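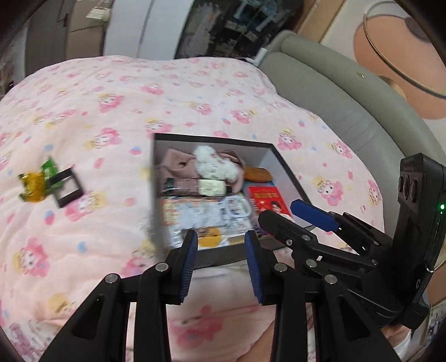 A box of small odds and ends on a bed, with a two-fingered gripper at the ready.

Tidy-up robots still stuck on the small stuff

Saturday, January 12, 2019

Clearing a child's bed is a chore most parents finish without putting down the phone. Companies that want to sell a machine for it are still working out how to pick up the pieces.

Brondent, which builds gripping tools for home and shop use, says its software can now sort small household items into boxes "at a useful pace." The company would not say how many tries fail, or how long a full bed takes. It did say it has logged 3000 pickups since March, a number that sounds large until you ask what was picked up. Many were blocks and balls.

Snack wrappers, plush toys and thin plastic packaging are another matter. Foil shines and crumples. Clear plastic is hard for a camera to make out against whatever lies under it. And a quilt gives way when you press on it, so the height a machine measured a second ago may no longer be right.

"I have been hearing 'two more years' for most of my working life," said Marjatta Kallio, who tests home appliances for the buyers' guide Kornari. "Show me a bag of chips and a hair tie on a soft bed, with no one helping. Then we can talk about a price."

Soft toys are the friendlier end of the job. A plush has no sharp edge to find and forgives a clumsy squeeze, and ridged rubber pads hold it well enough. But a hand is still closing the grip in much of this work, and a person is deciding what goes where.
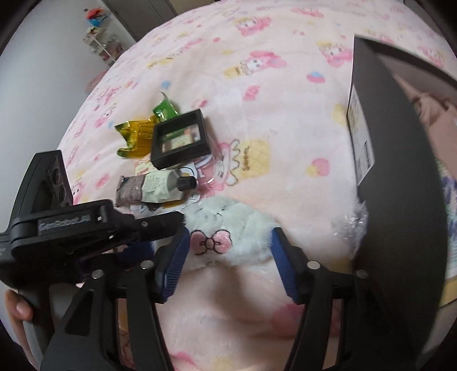

Stores are not rushing in

Shop owners have heard the same pitch, with shelves in place of beds. Arnulfo Espinoza runs Betancur, a gift shop that carries roughly 950 small items, and he turned down a trial last fall.

"They wanted me to repack everything in stiff boxes so the arm could hold it," he said. "I have a teenager on weekends who doesn't need that."

Brondent's head of product, Leif Kárason, said stiff packaging was only a first step and that soft goods would follow. He gave no date. A rival, Liltau, has dropped the word "home" from its brochures and now talks about warehouses - a quieter promise, and probably one it can keep.

Kallio's guide has no tidy-up robot on its list for this year's tests. None of the makers she wrote to would send one.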